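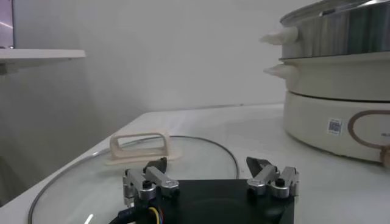 News > Press Office > Product Safety

Kulletti pauses lid handling on its Husta kitchen arm after grip fault

I'm Evie Inskip and I run the Husta program here at Kulletti, and I'd sooner you heard this from me than from a forum. As of this morning we've switched off one feature, lid handling, on all 142 Husta arms in customer kitchens. Everything else the arm does carries on as normal.

In October we had 2 reports of the gripper letting go of a glass pot lid partway through a lift. One lid landed back on the pot and was fine. The other went over the edge of a counter at the Bickerstaff test kitchen and broke on the floor. No one was hurt, and I'm very glad to be able to write that sentence.

So what went wrong? Colin Tunstall and his crew spent a long week on it, mostly with a lid on a table, picking it up over and over (I joined in for an afternoon and my respect for Colin has gone way up). The fingers close on the lid's handle, and the software is supposed to check that both fingertips are pressing equally hard before the arm rises. In software release 3415 that check could be passed on an old reading, left over from the previous grip. If one fingertip was only just touching the handle, the arm went up anyway. Loop-shaped handles seem to be the worst for it - the fingertip can catch on the edge of the opening and feel like a good hold when it really isn't one.

The mistake was ours. Our partners at Zelora make the fingertip sensors, and the sensors were reporting correctly the whole time. We were reading them at the wrong moment.

"We tested that release with knob handles and flat handles, and we should have had loops in there too," said Colin. "They're in there now."

If you have a Husta, please do the following:

Leave the arm powered and connected overnight so it picks up the change. The lid icon on your panel will turn gray.

Take lids off by hand for now, and park the arm first. Please don't reach in while it's moving.

If your arm has ever dropped anything, even a spoon, tell us. Buppha Suksawat is looking after those reports herself and she'll write back to you.

The corrected software is on six arms at Bickerstaff at the moment. I'm not going to give you a date for everyone else, sorry! Howard Cheetham, our head of safety, has to sign it off and he hasn't yet. He wants more lifts with steamed-up lids first, and I'm with him on that.

Customers who pay for the lid feature won't be charged for it while it's off.

Press contact: Declan Sowerby, Kulletti press office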